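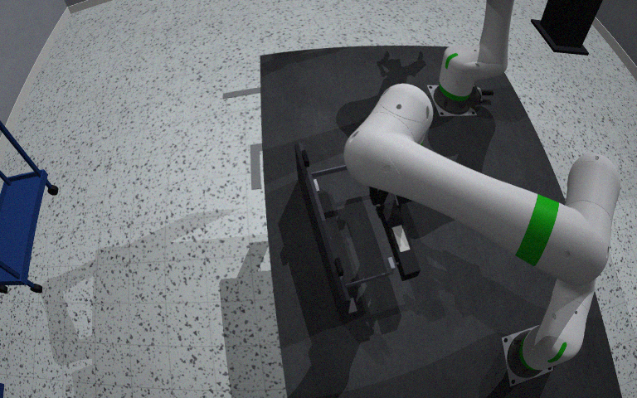

Staying at Cistthorpe: your questions, answered again

Where exactly are you?
At the end of the lane past Printon, left at the chapel, then keep going until you feel you have made a mistake. The farm gate is green. If you reach the reservoir, you were right about the mistake.

Is the Yurt warm?
In July, very. The rest of the year it is as warm as the person feeding the stove. Logs are in the lean-to and the first basket is free. Please don't burn the kindling box, which has been replaced twice.

How much is it?
£117 a night, or £449 for the week, which starts on a Sunday. Yes, the week is better value. No, we can't do four nights at the weekly rate, though we admire the people who ask.

How many does it sleep?
Four in comfort. It has slept 9, by arrangement among themselves and without any with us. They were charged accordingly.

Can I bring my dog?
One dog, on a lead near the sheep. The sheep belong to next door and so does the temper of the man who owns them.

Is there wifi?
There is a router in the farmhouse porch. Guests have reported a signal while standing on the picnic bench. For messages, walk up to the top gate and face Printon.

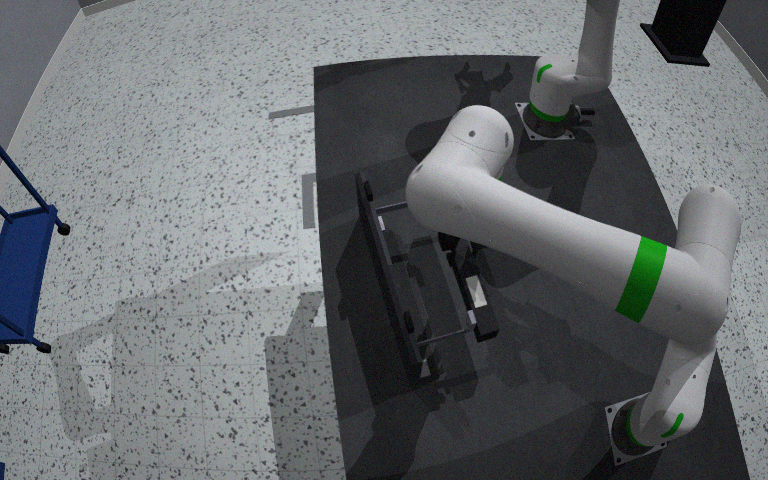

What about the toilet?
It is a composting one, 30 paces from the door, and it has a window with a view. One scoop of sawdust after each visit. Two scoops if you had the chilli.

Who do I ring if something breaks?
Glenys Eynon, in the farmhouse, between 8am and 9pm. Outside those hours there is a torch, a bucket and a folder marked "Fuveck stove: read this first". Most calls are answered on page two of the folder.

Can I check in early?
From 3pm. If you turn up at noon you will be given tea and a job.

Recently added
- Walks that avoid the bull
- What to pack (and what you'll bring instead)
- Stove lighting for the impatient

1,476 shares | 9 comments

Contact Glenys | © Cistthorpe Yurt | Back to top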